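Squeaky herringbone floor, can I fix it without pulling it up?

Posted by Lorna Matheson

Hi all! We moved into a flat above the old Skinner bakery in November and I love everything about it except the noise. The parquet squeaks in one patch, mostly near the desk, and it's worst at 6 in the morning when my husband is trying to sneak out (he fails every time). I've tried talcum powder in the gaps, which helped for 3 days and made my socks white. The blocks feel solid when I push on them with my hand, but they move a little under my heel. Landlord says the floor went down in 2000 and he's fine with small repairs, no sanding.

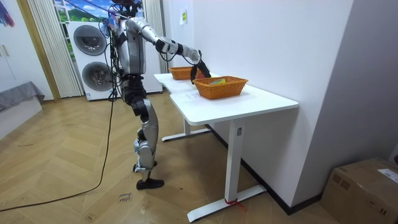
Bence Erdős
Had the same thing in my hallway. If a block moves under your heel but not your hand, the glue has let go underneath. Get a syringe kit for loose wood floors, drill a tiny hole in the joint, squirt the glue in, put something heavy on it overnight. I used a stack of paint cans on wax paper. Wipe up any extra right away, that stuff dries like rock! Mine cost 15 bucks and it's been quiet ever since. Do ask the landlord about the drilling first, though.

Murdo Halliday
more talc. you didn't use enough

Calum Pringle
I'd run a humidifier for a few weeks before drilling anything. Mine only squeaks in winter when the heat's on.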